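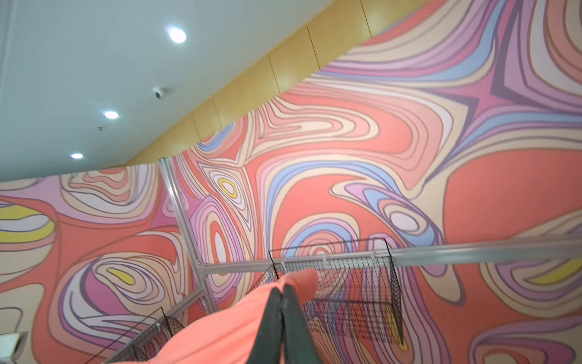
Search this site
Search
Print this page | E-mail this to a colleague
Reading time: 4 minutes

Visit to the Tranotard returns site

Our group went to see the returns operation at Tranotard in March. Most of us work in garment handling of one sort or another, and the question on everyone's mind was how the picking arms had changed the job for the people who work beside them. Trallon, the firm that supplies the arms, sent an engineer along, but the tour was given by Marlene Frota, who runs the sorting shift and has been on the site longer than the arms have.

Tranotard takes back clothing sent in by customers of several online shops. Each parcel is opened by hand, the item is checked for damage, and then it goes to a sorting cell. Until last year a person stood at every cell, lifting garments one at a time and dropping them into baskets by category. It was dull work and hard on the shoulders. Frota told us that people used to ask to be moved off it after a month.

There are now 3 arms on the sorting side, one to a cell. A two-fingered gripper takes hold of the cloth by a fold or an edge and lifts it clear of the pile. The baskets hang on a metal frame, so they can be unhooked when full and carried to the folding tables. The frame came from Serrano, who make shop fittings, and the staff chose the basket height themselves after trying it at two levels.

Lifting one garment out of a heap sounds simple, and we spent a good while on why it is difficult. Soft cloth has no fixed shape. Sleeves tangle, straps catch, and two thin tops can come up together and look like one. The engineer said thin jersey is the worst, and that the fingers were changed twice before the site was happy with them. Frota's view was that the arms are slower than a good sorter in the first hour of a shift and ahead of most by the last.

When an arm cannot make sense of a garment it puts it back and tries again. After three tries it stops and calls for help through a program called Neta, which shows the item on a screen at the supervisor's desk. One person looks after all the cells. We watched a call come in for a dressing gown with its belt knotted through a sleeve. The woman on duty walked over, pulled the belt free, put the gown in its basket and pressed the button to carry on. It took her less time than it took us to gather round.

The site had 29 people before the change and has the same number now, though not doing the same things. Several sorters moved to inspection and repair, where there had always been a backlog. They sew on buttons, steam out creases and decide whether a mark will wash out. Two went to the supervisor's desk after a training course of 20 hours. The pay for that post is higher, and Frota said there was some bad feeling at first over who was picked. The post is now rotated among those who have done the course.

We were able to speak to staff over lunch without managers present, which we appreciated. The answers were mixed. One man in repair said he went home less tired and would not go back. A woman who had sorted for years said she missed the talk – the cells used to face each other, and people chatted all day, while the supervisor's desk is on its own at the end of the room. Another said the calls come in bunches, so that she is either waiting or running. She had asked for a second person at the desk in the busy weeks after the sales, and this had been agreed.

Noise was lower than most of us expected. Lint was a bigger nuisance: it gathers on the fingers and has to be wiped off at each break, a job that was not in anyone's description when the arms arrived and is now on the shift sheet.

Questions at the end were mostly about cost. Tranotard would not give a figure. Trallon said a site should allow several months before the arms are left running through a full shift, and Frota added that hers took longer. She also advised anyone thinking of it to bring the sorters in before the layout is drawn up, as hers were only asked after the first cell had been bolted down, and it had to be moved.

The afternoon session on repair and resale will be written up separately.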